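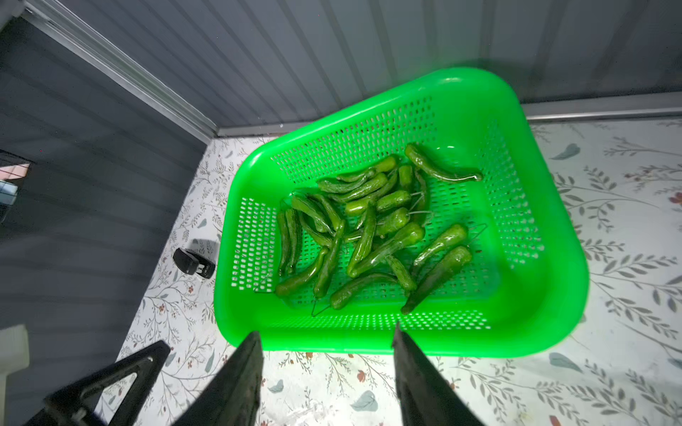
Irkent Playback Support
Ticket subject: Sound drifts behind picture in second half of feature
Opened by: Mio Nomura, Cesthorpe Film Society
Status: Open, waiting on vendor
Date opened: 31 December 2020

Original message

We're screening a restored 16mm feature from a digital file, supplied to us by the Sakamoto archive. It runs 77 minutes. The first half plays well. After the halfway title card the sound starts to fall behind the picture, and by the closing credits it's 40 frames late. I checked that against the hand clap in the last shot, where the gap is hard to miss.

The player is a Graltov rack unit, on the firmware it was delivered with. Your help page says drift like this is "usually a problem with the source file". I'd like to know what that's based on.

Reply from Irkent (Tatsuya Sakai)

Thanks Mio. Most drift we see does come from the file, often where a soundtrack has been transferred at a slightly different speed from the picture. Could you ask the archive for a fresh copy? Please also restart the player and clear its cache before loading it.

Reply from Mio Nomura

Restarted, cache cleared, no change. I'm not going to ask for a fresh copy yet. The checksum on ours matches the one on the archive's delivery sheet, so a new one would be the same file.

I also doubt the speed theory. If the sound had been transferred at the wrong speed I'd expect it to drift from the first minute, and the first half is dead on. I played the whole thing on a laptop through the same projector and amplifier and it held sync to the end. A laptop isn't a reference player, I know, but it's hard to see how it would fix a bad file by accident. 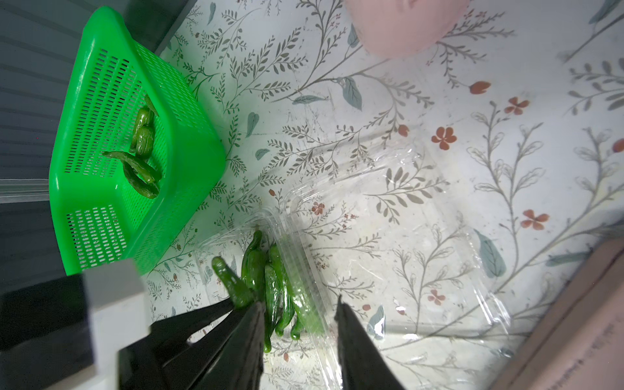

What I'd look at is the join. The film comes as 2 reels, packaged as separate segments with one playlist over them. The trouble starts at reel 2. When I load that reel by itself it plays in sync from start to finish.

Reply from Irkent (Tatsuya Sakai)

That's useful. Is the player's audio delay set to anything other than zero? Some venues add a delay for the room and forget about it. There is also a setting called Smooth Segment Change, under Playback, which is on by default. Please try it off.

Reply from Mio Nomura

Audio delay is zero, and a fixed delay would put the first half out as well.

Smooth Segment Change off: the drift is gone. There's now a short black gap between the reels, long enough for an audience to notice, and the optical hiss drops out with it. In a film this quiet that's a bad trade – people will think it's broken, and they'll be right.

So I don't accept "resolved" as the status and have set it back to open. Turning off a feature that doesn't work is a workaround. Please tell me whether Graltov knows about this, and whether the March firmware deals with it. The release notes only say "improved playback stability", and I've read that line in earlier notes too.

Reply from Irkent (Tatsuya Sakai)

Fair enough, left open. I've sent your playlist and player log to Graltov and asked them about the firmware directly. I can't promise a fix in that release. In the meantime, the archive may be able to supply the film as a single segment, which would avoid the join.

Reply from Mio Nomura

I've written to the archive. If they agree I'll run the new file right through, credits included, before I say anything about it here. Logs from the next test will be attached to this ticket.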